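Home | News | Projects | Downloads | Archive | Contact

March
By the Drindov tooling desk
2 comments | 17 shares

Drindov 2 is out: what changed in the labeling and replay tools

The second release of Drindov is now on the download page. For readers who joined this newsletter recently, Drindov is the software we use in Madberg to turn recordings from the hand-held gripper into training data for our cloth policies. It reads the video and the motion track, cuts them into episodes, and lets a person check the cuts before anything goes to training.

Most of the work this winter went into cloth. Rigid objects were never a big problem for us, as a cup stays a cup from the first moment of an episode to the last. A shirt or a towel changes its outline all the time, and our old segmenter lost it whenever it was folded over or hidden by the fingers.

The new segmenter

The old model looked at each video image alone. The new one keeps a short memory of 20 images and uses it to decide which pixels belong to the same cloth. We trained it first on the table recordings from Gretetton and then added 239 episodes made in ordinary bedrooms, where the background is much less friendly. Beds are difficult for two reasons. The cover under the cloth is also fabric and has its own wrinkles, and the wide lens bends every straight line near the border, so the plane fit for the mattress used to come out tilted.

We now correct the lens before the plane fit and not after it. This sounds like a small thing, but it removed almost all of the tilted planes in our bedroom set.

The fingers have their own mask too. When blue cloth passes under the black fingers and shows again in the gap between them, the segmenter should report one piece of cloth with something in front of it. The old version often reported two or three pieces, and the grasp planner then chose the wrong one.
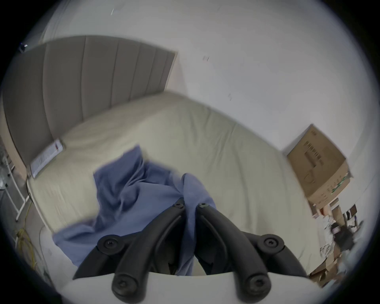 Contact timing

The second change is in how Drindov decides when a grasp begins. Until now we used only finger width: when the fingers stopped closing, we marked contact. With thin fabric this does not work well, because the fingertips can be nearly together with or without cloth between them. The new detector also looks at the motion of the cloth near the fingertips. If it is not sure, it leaves the mark empty and puts the episode in the review list. We prefer an empty mark to a wrong one - the policy learns a wrong one very quickly.

Please note that motion blur still confuses the detector. If your room is dark, turn on a lamp before you record.

Replay viewer

The viewer, which our colleagues at Bondarchuk maintain, can now show the planned path and the recorded path together. Press P to switch between them. Old project files open without conversion, but the cached masks must be built again, so leave the computer running for the night if your set is large.

Known problems are listed on the download page. The next item on our list is left and right sleeves, which the segmenter still mixes up.

Share | Print | 2 comments

Previous item | Next item | Back to newsletter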